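Packing toiletries in one box: wipes flat or standing?

sturkness_pete
I put together care boxes for new hires at our office. Wipes, pump bottle, tissues, sometimes a small carton of something. I have 15 to get out in July. The wipes keep sliding around and I can't settle on an order. How do you all do it?

dundelano
Wipes flat on the bottom, always. They're the heaviest soft thing in there. Put the small carton beside them against the wall of the box. Tissues go on top.

LMoldovan
I disagree about flat. If the box is narrow, stand them on edge and they stay put. I did 10 that way and none of them shifted in the mail.

sturkness_pete
Part of one set, with the box still open:

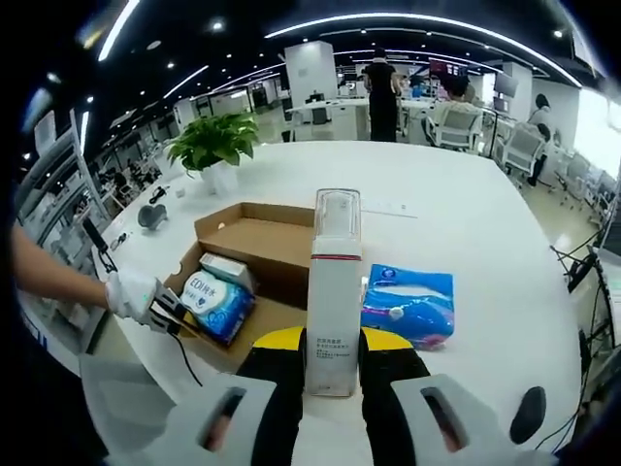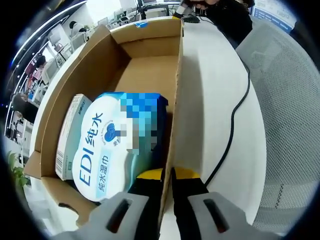

Wipes and the small white carton in the box, flaps still open.

dundelano
OK, that helps. I'd still lay the wipes flat. The tall bottle is what I'd worry about. Does it fit upright with the flaps closed?

sturkness_pete
Haven't measured it. If it's too tall I'd have to lay it down.

LMoldovan
Don't lay a pump bottle down without taping the pump. Put it in a zip bag too. I lost a whole box to lotion once.

maritz7
Tape is enough, the bag is overkill. I've sent plenty without one. Use the tissues as padding, they're soft and you're sending them anyway.

LMoldovan
Tape came loose on mine. I'd bag it.

sturkness_pete
Bagging them, then. I'll try wipes flat in the first 7 and on edge in the rest and see which ones people complain about.

dundelano
Fold a sheet of paper into any gap by the carton before you close it up.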